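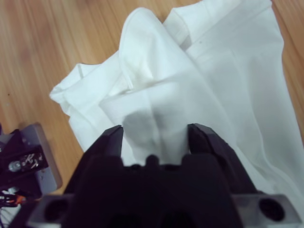
By Amine, for the Zumatum Laundry crew

Home Services About Contact

Zumatum does laundry in Estport. We wash it, we fold it, we hand it back, and in between we argue about sleeves. It all began in May with 2 ironing boards and one very patient landlord on Patwary Street.

White things are our specialty, mostly by accident - a hotel asked, and we said yes before we'd seen the pile. Every piece starts out rumpled on a wooden table. Last year we folded 2,647 of them. Roughly 74 came back for refolding, all from the same customer, whose standards we admire from a distance.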